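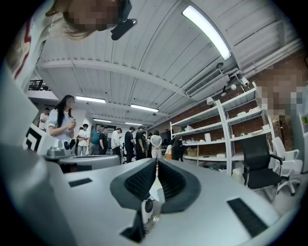

## Shelving and sorting assistants, Zimton stockroom

Zimton is hiring part-time assistants for its main stockroom. The work consists of receiving small household goods, sorting them by type, placing them on the shelves and packing outgoing boxes. The position starts in June and is based on site. Remote work isn't available.

The stockroom is a single long room with a brick wall, open floor space and shelving. It is lit by ceiling fixtures along its length and has air conditioning. Work is done standing, usually with one or two other people at the same station.

### Tasks

- Unpack incoming boxes and check the contents against the delivery sheet.
- Sort items into the bins marked for each product line (Kurgate, Trikberg and unbranded stock).
- Place sorted items on the shelves, labels facing out, heavier items on the lower levels.
- Pack orders to the written packing plan and tape and label each box.
- Return misplaced items to the correct bin at the end of the shift.
- Record damaged or missing items in the stock log.

The stockroom holds 800 stock lines, of which 475 are kept on the open shelves. The rest are stored in closed cartons and are brought out on request. New assistants start with the open shelves only.

### Requirements

- Able to stand for a full shift, with breaks.
- Able to lift boxes of up to 10 kg and carry them a short distance.
- Able to read small printed labels, with glasses if needed.
- Basic written English for the stock log.

Previous stockroom experience is useful but not required. Closed shoes must be worn. Long hair is tied back, and loose jewelry is left in the lockers.

### Hours and training

Shifts run from 8:30 a.m. to 1:00 p.m. or from 1:30 p.m. to 6:00 p.m. Applicants should state which they prefer — both are possible, but not on the same day. Each assistant completes a 90-minute paid introduction before the first shift. It covers the shelf numbering, safe lifting, the packing plan and the stock log.

Pay is hourly and is the same for both shifts. The rate is given in the written offer.

### How to apply

Send a short letter and a list of previous jobs to the Tang staffing desk, which handles applications for Zimton. Mark the application "Stockroom" and include a phone number. Selected applicants will be asked to visit the site and complete a short sorting task. References are requested after the visit.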